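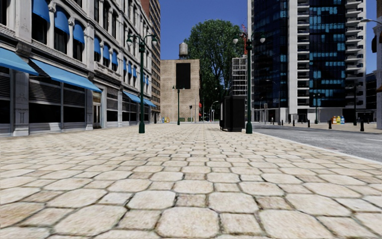 Stone paving around a house or shop needs a proper cleaning once or twice a year, and most of the work is in the joints. Stains on the face of the stone get all the attention, but moss in the gaps holds water against the edges and makes the surface slick. Where large octagonal stones alternate with small square ones, the joints change direction every few inches, so a long straight scraper is no use. Get a short hooked one, or bend the tip of an old flat screwdriver.

Tips > Outdoors > Paving and Walkways
6 min read

Start with a dry sweep. Use a stiff broom and go over everything twice, the second time across the first. Grit left on the stone turns to paste once you add water, and you will spend the afternoon pushing it around.

Scrape the joints next, also dry. Work backward so you don't kneel on what you have loosened. A foam kneeling pad is worth buying. Savvas Galanis, who laid my front walk on Pullbridge Street, uses a folded piece of old carpet and says it lasts longer.
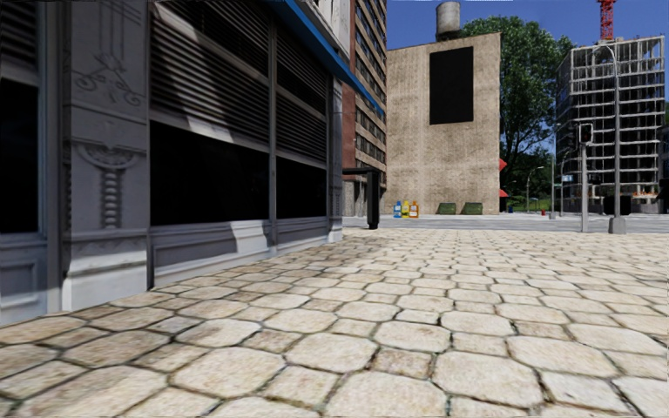
Pale paving with dark joints, in sun and in shade.

For general grime, mix a squirt of plain dish soap into a bucket of warm water. Wet the stone first, scrub, and rinse before it dries. Do a strip about a yard wide at a time. If you stop halfway through a strip you will see the line later.

Brown and orange stains need more care. They usually come from leaves, or from something iron such as a planter foot or a railing. Leaf stains often fade by themselves over a summer. Rust doesn't. Use a rust remover labeled for your kind of stone and test it in a corner first. Do not use vinegar or any other acid on limestone or marble. It eats the surface and leaves a dull patch that no amount of scrubbing will fix.

Oil is a separate job. Cover the spot with plain clay cat litter, crush it in with your shoe, and leave it overnight. Sweep it up and repeat if you need to. For an old spot, make a paste of baking soda and water, spread it on thick, tape plastic over it and leave it for a day.

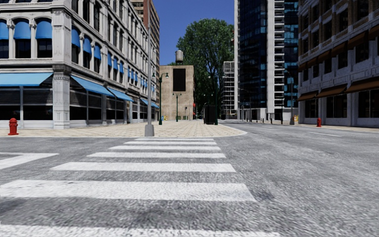
Keep the dirty water out of the street drain if you can. I sweep mine toward the flower bed when it is only soap and moss, and soak up anything stronger with rags. Check your town's rules before using a store-bought cleaner near the curb.

Pressure washers are fine on sound concrete. On older stone with sand joints, keep the nozzle a foot away, use the wide fan tip and never aim straight down the gap. I rented one for the back patio at Goltia and washed out so much sand that it took 21 bags to refill the joints – an expensive weekend.

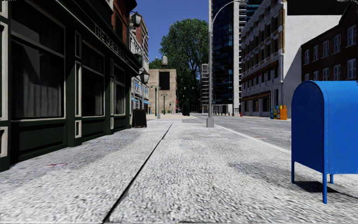 Refill with dry jointing sand on a dry day. Pour it out, brush it in diagonally, wait an hour and brush again. Mist it lightly with the hose if the bag says to.

In winter, skip rock salt on stone. Plain sand gives enough grip, and you can sweep it up afterward. I fill a lidded bucket in December and keep it by the back door with a coffee can for a scoop.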